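3.2 Bottle returns and the walk home

I went in thinking price was the whole story. Then Divya Menon and I read through 330 diaries from Baden, and people mostly wrote about their bags — heavy, sticky, forgotten by the door.

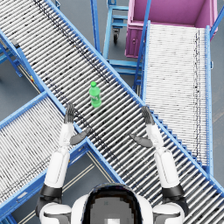
Figure 2. A green plastic bottle on a roller conveyor (rendered).

Seppälä's earlier survey asked about deposits and stopped there, so we added two questions on distance and stairs. I wish we'd added more!

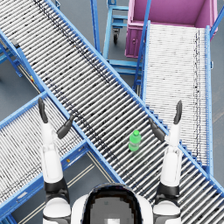 Folks on upper floors saved up their bottles for weeks, and 99 of them told us they'd given a bag to a neighbor's kid at least once (we hadn't even asked). 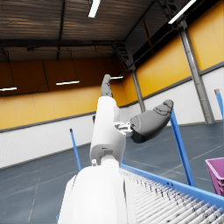 November was our messy month. Diaries came back late, and I dropped two that had no entries at all.

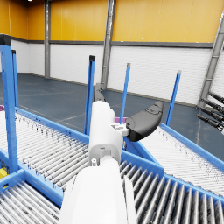
The Vainio group looks different, and I get to them in 3.3.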